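Re: [cloth-manip] Two-arm hanger policy, January numbers

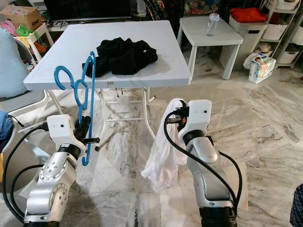 Thanks for the questions. I've put the answers together here and will add them to the write-up before it goes round again.

On 27 April 2026, Léonie Besson wrote:
> Two things I couldn't work out from your draft. First, is the
> Zestow set filtered before training, or do you train on all of
> it? Second, you say the policy "recovers" when the left gripper
> has picked up more than one hanger. Is that learned, or is there
> a rule behind it?
>
> Also, what does the Flatau baseline see? If it only gets the
> head view the comparison is a bit unfair.

Filtering first. We recorded 3,387 episodes and trained on 2,930. Most of what we dropped was episodes where the operator paused for a long time halfway through. Failed grasps stay in as long as the operator carried on and finished. I tried taking those out as well in January and the policy got worse at sheer fabric, so they went back.

The recovery is learned. In 182 of the training episodes the left gripper is holding two hangers when the right arm already has a garment. Operators dealt with it in different ways. Some put one hanger back on the table, others carried on and let the spare one hang. The policy does a mixture of the two, and I can't yet say what decides it. Negri thinks it depends on how far the hooks are apart. We haven't tested that.

The baseline gets the head view and both wrist views, same as ours. The draft only mentions the head view and I'll correct it. What does differ is the action chunk: ours is 30 steps, theirs is whatever the released config has. I could rerun it with matched chunks, but it would have to wait until the Evico jobs are off the cluster.

One more point, as it came up off list. Dark cloth is still the weak spot. When a black garment is bunched up the policy often goes for a fold in the middle instead of the collar, and then the hanger has nowhere to go in. More light helped a little – not enough to report.

If anyone wants the list of dropped episodes, write to me directly and I'll send the file.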